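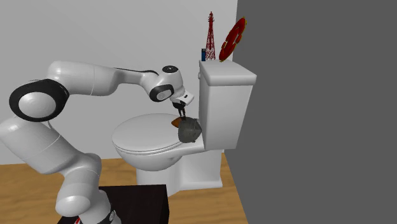
Zedent Scene Pack: Two Months of Collecting Demos in Simulation

I picked up the Zedent scene pack in November, mostly because I was tired of building rooms by hand. I train small pick-and-place policies at home, and what I never have enough of is examples. The pack gives you furnished rooms with an arm already mounted, a recorder, and a pile of household stuff that gets dropped in new spots every time you reset (a red lattice tower on a toilet tank, sure, why not!).

Setup

Easy. I was recording by the end of the first evening, using my old Mornemo hand controller. The arm follows nicely, though there's a bit of lag on the wrist when you twist fast. Turn the smoothing down to 2 and it mostly goes away.

The random placement

My favorite part, and also the part that made me swear the most. Objects land on lids, on ledges, jammed up against each other, so you end up doing awkward reaches you'd never think to set up yourself. My old set was all clean tabletop grabs and the policy fell apart the second two things touched. I've saved 683 demos so far and threw out another 83, mostly my own clumsy driving.

Camera views

You can record from as many views as your disk can take. I keep a wide one plus one down close to the gripper, where the fingers are easier to judge but big fixtures and the arm's own links can fill a lot of the picture. Random camera angles are on by default. I'd leave them on for training and switch them off while you're learning to drive.

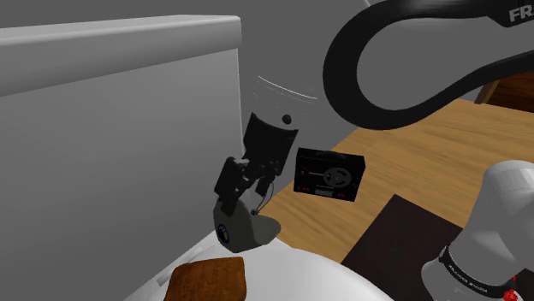 What bugs me

The exporter is slow. A batch of 37 demos took longer to write out than to record, and if you rename an object partway through, the labels don't follow. Some of the models are lumpy too. I've had a gray thing in my set for weeks and I still just call it "gray thing" in the task text.

Compared with Kiltville

I used Kiltville before this. It looks prettier and the lighting is better, but the rooms are fixed and you run out of variety fast. If you want nice renders, get that one. For plain volume I'd go with Zedent, and the Ghorbani add-on with the extra kitchens is next on my list once they fix that exporter.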